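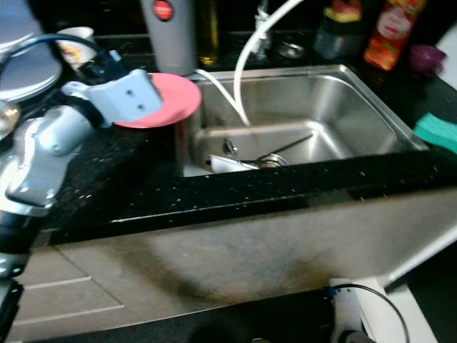 Our project looked at how much water goes into washing dishes by hand in shared student kitchens, and whether the way the sink area is laid out makes a difference. The work was done in the Verbruggen building on the Devport campus, where each floor has one kitchen. The kitchens have a stainless steel sink with a single basin, set into a black speckled countertop. With one basin there is no second bowl for rinsing, so a plate that is waiting its turn goes on the counter, like the pink one at the corner of the sink, and smaller things tend to end up down by the drain. The space behind the sink fills up with bottles, cups and the sponge. This is the kind of layout we wanted to study.

Background

The course asked each group to pick an everyday task that uses water or power and find out where the waste is. We first planned to study laundry, but the machines in Verbruggen are run by an outside firm and we could not get readings from them. Dishwashing was easier. The kitchens have no dishwasher, everybody washes by hand, and the water line under each sink has a shutoff valve where a small flow meter can be fitted.

Most advice on hand washing assumes a double sink or a sink and a tub. You fill one side with soapy water and rinse in the other. In a single basin people either plug the drain and fill it, or leave the tap running over each item. We expected that most residents would leave the tap running, and that those who filled the basin would use less water.

Method

We used two kitchens, one on the second floor and one on the fourth. They have the same sink and the same length of counter. A meter was fitted to the cold line and another to the hot line in each kitchen. Readings were taken every evening and written on a sheet inside the cupboard door. The study ran for 33 days, beginning in March.

For the first part of the study we changed nothing. For the second part we made three changes in the fourth floor kitchen only. We put a plastic tub in the cupboard under the sink with a note saying it could be used for washing. We cleared everything from behind the faucet except the dish soap and the sponge, and moved the rest to a shelf. We also put a drying rack on the left side, where people had been stacking plates and lids.

We asked residents of both floors to fill in a short form about how they wash up. We got 14 forms back. The form asked whether they scrape plates first, whether they fill the basin or run the tap, and where they put things that are waiting to be washed.

Results

Total water use over the study was 3,034 liters on the second floor, hot and cold together. The fourth floor used less, but it also had fewer people staying over the March break, so the two totals should not be compared directly. The fourth floor used 1,379 liters in the part of the study after the changes were made. Use per day there was lower than before the changes. On the second floor the daily figure stayed nearly the same throughout.

The forms told us more than we expected. Most people said they run the tap, as we had guessed, but the reason was usually that there was already something in the basin. If a small dish or a knife is lying by the drain, you have to take it out before you can fill the sink, and most people would sooner wash around it. Several also wrote that they did not like filling a basin other people had used without cleaning it first, and cleaning it uses water too.

The tub was used less than we hoped. When we checked in the evenings it was often still in the cupboard. The drying rack was used from the first day. We think the rack and the cleared counter did most of the work, although we changed all three things at the same time and cannot separate them.

Problems

The hot meter on the second floor stopped for one night and we had to estimate that reading from the days on either side of it. The meters also record all water drawn at the sink, so filling kettles and pots is included. We had meant to subtract this but had no good way of measuring it.

Things moved back. By the end of the second week the fourth floor counter had bottles behind the faucet again – mostly cooking oil and sauces that people wanted close to the stove. We put them back on the shelf twice and then left them. A shelf nearer the stove would probably have worked better.

We also should have asked about soap. A few people rinse for a long time when too much soap has gone on the sponge, and the form had no question on it.

What we would do next

If another group takes this on, we suggest making one change at a time and leaving each in place for at least two weeks. The Brostitz building has newer kitchens with double sinks and would be a good comparison. The Trinel residence has single basins like ours but more people per kitchen, so the counter is under more pressure there.

We left the drying rack on the fourth floor and removed the meters. The reading sheets and the blank form are in the course folder.

Submitted May 7, 2021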